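Looking after jeans: washing, drying and small repairs

Most denim is washed too often and too hot. Unless they are properly dirty, jeans can go several wears between washes. Hang them by an open window overnight and deal with small marks using a damp cloth and a drop of washing-up liquid.

Washing

Turn the jeans inside out, do up the zip and empty the pockets. Use a cool wash, a liquid detergent and a slow spin. Powder can leave pale streaks on dark cloth, especially in a full drum. Wash a new pair alone the first time, or with other dark things you don't mind picking up a bit of blue.

If you want to soak a new pair first, use cold water with 500 ml of white vinegar in a bath or large tub. Leave for an hour, then rinse well. It takes away the shop smell. I have never been convinced that it sets the dye.

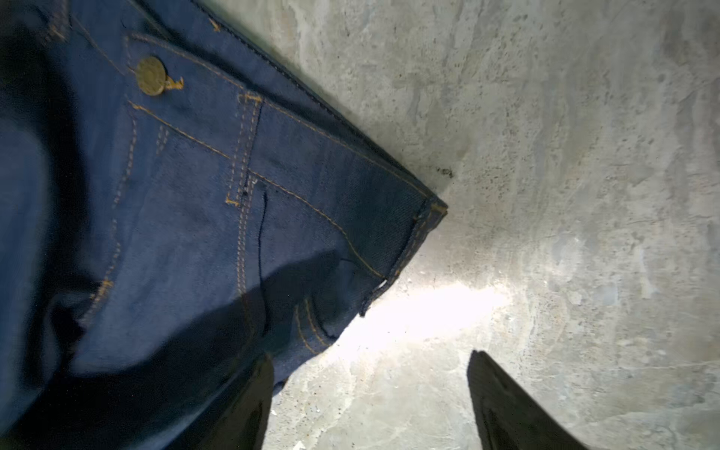
Drying is where most of the shrinking happens. Keep jeans out of the tumble dryer and peg them by the hems, with the waistband hanging down, so the weight pulls the legs straight. Before pegging, lay them flat and smooth the seams with your hands. A concrete floor will do if it has been swept. Dry the metal button with a cloth while you are there, as a brassy one like this can go dull and mark the denim if it stays damp. From November onwards I dry mine indoors on an airer, well away from the radiator, and allow two days.

Small repairs

Look at the bar tacks now and then, the short blocks of tight stitching at the points that take the strain. Once one frays, the seam beside it soon follows. Go over it by hand with strong polyester thread and a size 16 needle – 4 passes across the old stitches, then wrap them closely from one end to the other.

For a thin patch on the inner thigh, iron a piece of fusible backing to the wrong side before it becomes a hole. Stitch back and forth over it in matching thread, going well past the worn area.

Storing

Fold along the side seams and stack on a shelf, or hang from the waistband with clip hangers. Make sure they are fully dry first – the pocket bags and waistband are always the last parts to dry.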